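# Surface-Aligned Grasp Rehearsal

**Surface-aligned grasp rehearsal** (SAGR) is a training method for robot manipulation in which a policy practices its final approach to an object many times in simulation before it ever closes its fingers. It was developed at the Kiltcombe laboratory by Arne Petersen and Uyên Tiêu, and it remains one of the most appealing small ideas in household robotics – simple to state, cheap to run, and surprisingly fun to study.

## Background

Most grasp planners treat the last few inches of motion as solved. Petersen suspected that thin and flat things were where this assumption broke down, along with fingers working very close to furniture. The Wokham simulator, which renders furnished rooms from a camera near the gripper, gave the pair a way to test the hunch.

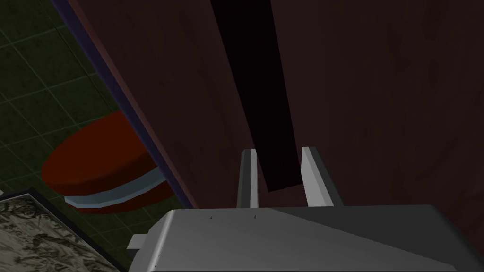

*Open gripper fingers close to a dark wooden panel in a simulated room.*

## Method

Each rehearsal starts with the fingers open. The policy receives only the gripper view and proposes a small correction in position and tilt. A scorer named Hà then compares the finger line with the nearest surface edge and returns a single number. Seven corrections make up one rehearsal, and a full training run uses 800 rehearsals per room.

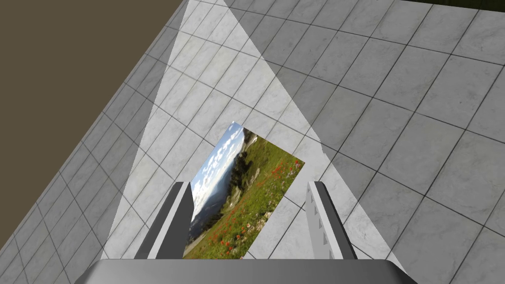

Lighting is varied as well. Hard-edged patches of sun were a real headache in the first version, which often took the border of a bright area for the edge of an object. Tiêu's fix was wonderfully direct: score the same pose under three lighting setups and keep the lowest result.

## Flat-object results

The best-known test uses flat pictures on a floor, a tough case for any parallel gripper. There is almost no height to work with, and the printed image is full of lines that have nothing to do with the real outline.

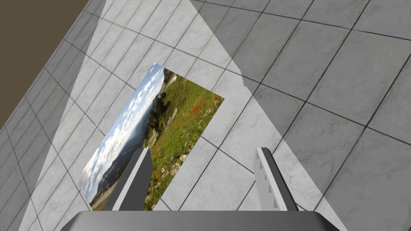 *Simulated gripper view of a landscape picture lying on marble-patterned tile, with the left finger over part of it.*

Out of 800 test poses, the rehearsed policy found the true outline in 543. The unrehearsed baseline managed about half as many, and it struggled most with pictures turned diagonally to the grout lines.
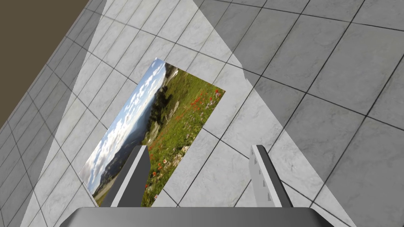 Rehearsal also helped when a finger hid part of the target. The policy learned to shift sideways for a better look before committing – a behavior the authors had never scored directly, and one that later groups have been eager to reproduce.

## Limitations

SAGR says little about the grasp itself. A well-aligned gripper can still fail to lift a thin sheet, and the Stustberg follow-up study reported that gains shrank on soft materials such as cloth. Transfer to physical arms is still being worked on.

## See also

- Visual servoing
- Domain randomization
- Parallel-jaw gripper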